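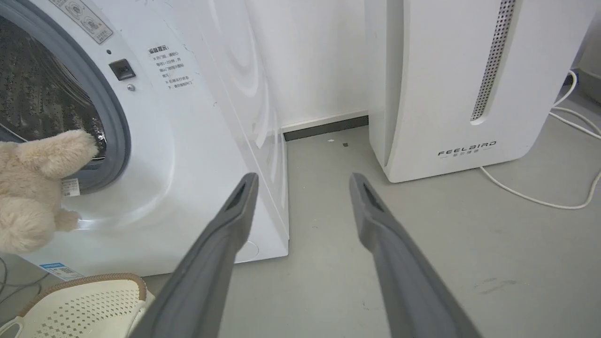
Stories > Short fiction > The Bear Task

The contract said 2,000 good examples, and I had made 862. Each one was the same small story: the bear, the basket, the drum of the washing machine. I told the story with my hands, and in another room Memex listened and tried to learn it.

I came to Vunstead in November. At the agency they asked if I was patient. I said that I had raised two children and buried one language, and the woman wrote down "yes".

The work is to move slowly, but not so slowly that the machine learns to be afraid. If I hesitate, it will hesitate also, for ever, in kitchens I will never visit. So before each example I breathe out, I close my fingers inside the controls, and the arms do as I do. 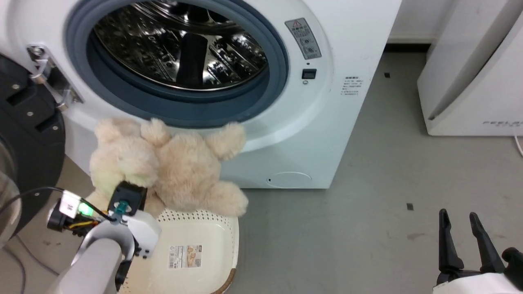 Utham wrote on the shared screen that my last 30 were too beautiful. The learner needed mistakes too, he wrote, and it needed to see how a person comes back from one. Could I please be a little clumsy before lunch?

I did not know how to be clumsy on purpose. I thought of my daughter when she was four, putting her own toys in the wash, pushing them with her whole arm, and how an ear always stayed outside. I tried to remember her elbow. I let the bear slip, I waited, I took it again by another place.
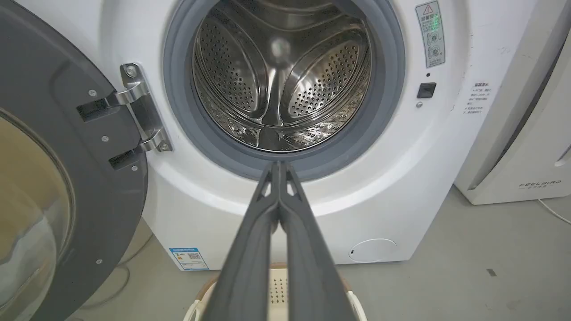

In the evening Barua, the company which pays for all this, sent a short message: the new examples were accepted. I read it twice on the bus. Then I telephoned my daughter, who is thirty now and busy, and asked her what she used to say to her toys before she shut the door.

She did not remember. But she stayed on the line, and I could hear her own machine turning behind her.

Print this story | E-mail to a friend
Shares: 30 | Comments: 2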